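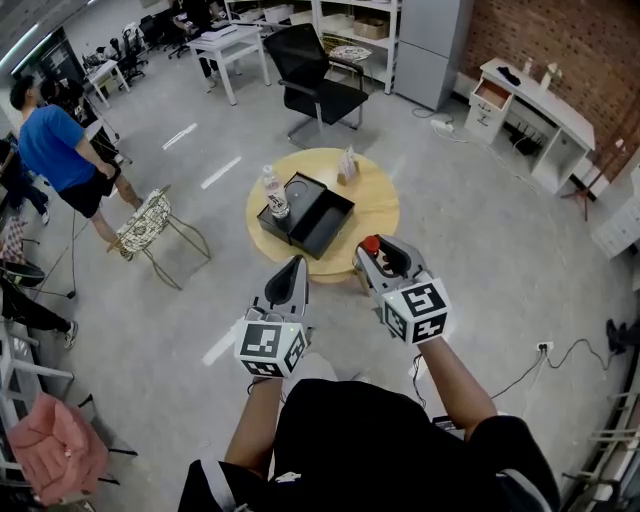

How to Pack a Box So Your Stuff Gets There in One Piece

I ship a lot of small things. Mugs, lamp parts, jars of my aunt's lime pickle (she makes far too much every May). Last year I sent out 51 parcels and only one came back in bits, and I know exactly what I did wrong with that one - I got lazy with the corners.

So let me walk you through how I do it now.

First, pick the box. You want a couple of fingers of space on every side of the item. A box that's too big just means more filler and more postage. I buy plain ones from Reveck in the small size, but a used box is fine if the corners are still stiff. Press on them with your thumb. If they give, save that box for the attic.

Next, wrap the thing itself. Paper first, then bubble wrap with the bubbles facing in. Tape the wrap to itself and never to the item, or whoever opens it is going to be picking off sticky bits all evening. Jars go in a zip bag before anything else!
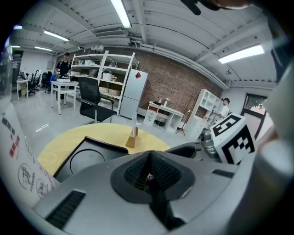
Mohandas Marar
Home and Mail Columnist

Now the filler. Crumple paper into fist-sized balls and put down a good layer, set your item in the middle, then stuff the sides and the top. Push it into the corners with your fingers. Close the flaps and give the box a shake up by your ear. If you hear or feel anything move, open it up and add more.

For tape, I like the 70 mm Bastier roll, the wide brown stuff. Run one strip down the center seam so it hangs over each end by 6 cm, then one strip across each end, so you've made a big letter H. Flip it and do the bottom too. String looks sweet but it catches on sorting belts, so skip it.

Last comes the label. Write the address on a slip of paper and tuck it inside before you close up, in case the outside one gets torn. Put the outside label on the biggest flat side, away from the seam, and cover it with clear tape if it's inkjet. Leave any barcode bare - the shine can mess with the scanner.

Weigh it at home if you can. Mine last night came to 1,575 grams with the jar in it, and I had the postage printed before dinner.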